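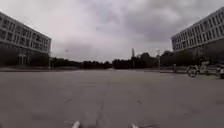
4.2 Choosing and clearing an outdoor route

Outdoor runs with the Tello unit are allowed only on a route that the site lead has walked the same day. Pick ground that is flat and open, with a clear view to the far end. A wide paved plaza between two buildings suits a first run, but walk the sides as well as the middle. A parked bicycle or a short post near the edge of the pavement counts as an obstacle, and so does a pole beside the planting. A thin seam running up the middle of the pavement must be noted on the route sheet.

1. Walk the full route and mark each obstacle on the sheet.
2. Measure any crack or seam at its widest point. If it is wider than 2 cm, move the route.
3. Set the stop boundary in Stusero. Keep it 200 cm from parked bicycles, posts and curbs.
4. Post one spotter at each building entrance that opens onto the route.
5. Test the emergency stop from the far end of the route.
6. Start in walking-speed mode. Do not change modes while the unit is moving.

Note: Bicycles get moved. Check the edges again after any break and update the boundary if needed.

CAUTION: Stop the run if a person or vehicle crosses the boundary. Restart only when both spotters have called clear.

CAUTION: Do not run in rain or with a battery reading below 89 percent at the start.

File the route sheet under form 382. Questions about the Drallham site go to Hernán Montoya.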